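From: Efe Usman
To: Brustimville Mending and Clothing Care list
Subject: Re: Folding trousers so the crease lands right

Lurdes Sampaio wrote:

> I have three pairs of brown work trousers and I can't get any of them
> to fold the same way twice. I lay them down, put one leg over the
> other, and by the time they are on the shelf there is a second crease
> next to the first one. The shelf is narrow so hanging is out. Do people
> start from the waist or from the hem? Also, does anyone iron before
> folding or is that a waste of time with heavier cloth?
>
> Lurdes

Lurdes,

I start from the hem. I used to go from the waist because that was how my mother did it, and I got the same double crease you describe. The waistband is the thick part and it doesn't want to move, so any slack you push down from it ends up in the knees.

What I do now is lay the trousers flat on their side with the legs stacked. Then I take hold of the hem and pull, slowly, until the cloth stops giving. The waistband stays where it is. If it slides, put a hand on it. On a slick surface you may want a towel under that end. 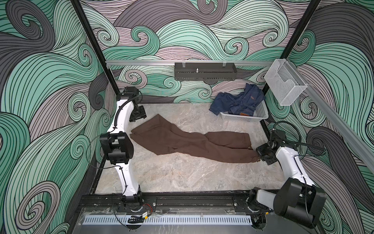

Photo: E. Usman

With brown trousers like these, the wrinkles to deal with are the ones in the middle, where one leg lies on the other. Pulling the hem of one leg only gets you part of the way. Match up both hems, then smooth from the knee toward the bottom with the flat of your hand. Do the lower leg first. I skipped that for a long time and kept finding a fold trapped underneath when I turned the pair over.

After that, fold the hems up to just short of the waistband, then fold once more. For a narrow shelf you can fold in thirds instead - it makes a fatter bundle but it stands up on its edge. Mine go into a plastic basket that way and I can see every pair without lifting anything.

On ironing: I don't, for heavier cloth. I shake them out by the waist when they come off the line and fold them the same afternoon. If they have sat in a heap overnight I use a damp cloth on the knees and leave them lying flat for an hour. Lighter cotton is different and I do iron that.

The old Vamgate folding board came up on this list in September. I have tried one. It is 21 inches wide and fine for shirts, but my trousers hung over both ends and I went back to the table. If somebody has had better luck with it on long legs, please post the order you fold in.

Lurdes, are yours lined? A lining shifts separately from the outer cloth and could be where your second crease comes from. Turn a cuff back and look before you change anything else.

Efe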